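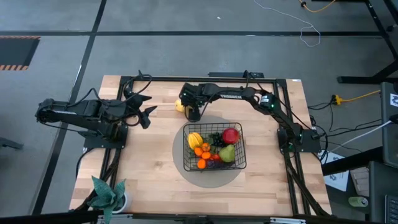
**gil_on_nights** wrote:

Okay, cable question for anybody running a two-arm table. Ours is the Trossen pair on the butcher-block top with the extrusion frame, and the left arm is driving me nuts. The cables loop up over the joints, and when I reach toward the middle they tug at the base connector. I lost the arm 117 episodes into a 300-episode fruit run. Came right back after I reseated the plug. Zip ties?

**Clovdale** wrote:

No zip ties!! I did that and snapped a connector clean off in December. Velcro wrap, one per link, and leave slack at every joint. Then fold the arm all the way in and all the way out by hand (power off) and watch where it pulls.

**pesport532** wrote:

Gonna disagree. Velcro creeps. I've got zip ties on mine, left loose enough to slide a pencil under, and I'm past 1,000 episodes with no dropouts. I'd look at the base first. Are the bolts tight? Mine had worked into the wood a little and the whole base rocked.

**gil_on_nights** wrote:

Huh, one bolt took a quarter turn. Didn't think of wood at all.

**Clovdale** wrote:

Fine, check the bolts, but I'm still not putting zip ties near a moving joint.

**Da-eun Cha** wrote:

We do both at Buvbridge: Velcro on the links, one printed clip at the base so the plug never takes the load. Re-home after you touch the bolts, Gil, or your left side will be off. I can post the clip file tonight.

**gil_on_nights** wrote:

Yes please! Re-homing now.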